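Selante para pedra Skilach 30 - Van Hecke Superfícies

Início > Manutenção > Mármore e pedra natural > Selantes

Skilach 30
Selante impregnante para mármore, calcário e travertino. Base água. Acabamento natural, não dá brilho.
Ref. 807
Embalagem: frasco de 1 litro com tampa doseadora
Disponível - envio a partir do armazém

Para quem é
Tampos de cozinha, ilhas, bancadas de casa de banho, peitoris. Pedra polida ou amaciada, tanto faz. Não usar em quartzo compacto nem em cerâmica, não absorvem e o produto fica à superfície a fazer manchas esbranquiçadas. Se tiver dúvidas sobre a pedra faça o teste da gota: uma colher de água em cima do tampo, esperar, limpar. Escureceu? Absorve, pode selar. Não escureceu, ou já está selado ou não é pedra porosa.

O que faz
Entra no poro e atrasa a absorção de água, azeite, café, vinho. Atrasa - não impede. Um copo de tinto esquecido de um dia para o outro vai marcar na mesma, com este selante ou com outro qualquer. E atenção aos ácidos: limão, vinagre e anticalcário atacam o polimento do mármore e isso nenhum impregnante resolve. Recebemos muitas reclamações por causa disto, por isso fica escrito.

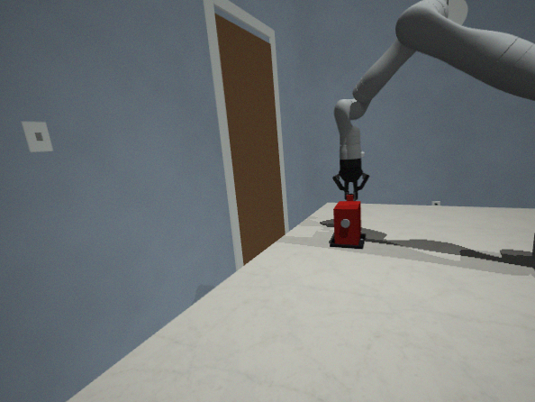

Como aplicar
Tampo limpo e bem seco. Se lavou de véspera, melhor.
Agitar o frasco.
Espalhar com pano de microfibra ou trincha macia, camada fina, por zonas pequenas.
Deixar atuar 30 minutos. Não deixar secar o excesso na superficie.
Retirar tudo com pano seco, polir à mão.
Segunda demão só em pedra muito absorvente (travertino, calcários claros).
Não pousar nada molhado até ao dia seguinte.

Se ficou um véu baço: humedecer um pano com o próprio selante, esfregar, secar logo. Sai quase sempre. Se não sair, ligue-nos antes de começar a raspar.

Dados rápidos
Cor: leitoso no frasco, transparente depois de seco
Cheiro: fraco
Demãos: uma ou duas
Repetir: uma vez por ano na cozinha, menos nas outras divisões
Guardar: fechado, ao abrigo do gelo. Se congelou, deitar fora
Alimentos: esperar pela cura completa antes de pousar comida diretamente na pedra

Combina com
Umska, detergente neutro para o dia a dia. Sem perfume, concentrado.
Ploramer, pasta para manchas de gordura. Usar antes de selar, nunca depois.
Kit Van Hecke com os dois e 3 panos de microfibra - esgotado, volta em agosto.

Opiniões de clientes

Akinyi Mwakalinga
Mármore claro na ilha, duas demãos. A água fica em gota, o azeite também se limparmos logo. Demorei mais a tirar o excesso do que a aplicar, usem vários panos.

Kamil Bartoš
Bom produto, tampa péssima. Pinga sempre pelo lado. De resto nada a apontar, não alterou a cor da pedra.

So-ying Tsao
Esperava algum brilho, não deu nenhum. Está na descrição, eu é que não li.

Resposta da loja: para brilho temos ceras, ver secção Acabamentos. Não misturar as duas coisas no mesmo dia.

Profissionais
Bidão disponível para marmoristas e empresas de limpeza. Desconto em encomendas acima de 1.000 euros, sem acumular com outras campanhas. Pedidos e fichas de segurança com Adhiambo Swai, no balcão ou pelo formulário de contato. Indicar sempre a referencia do artigo e o NIF.

Portes e devoluções
Frascos fechados aceitam-se de volta com fatura. Abertos não. Ilhas: o transporte demora mais, é líquido e vai por via marítima.

Preços atualizados a 18 de fevereiro. IVA incluído.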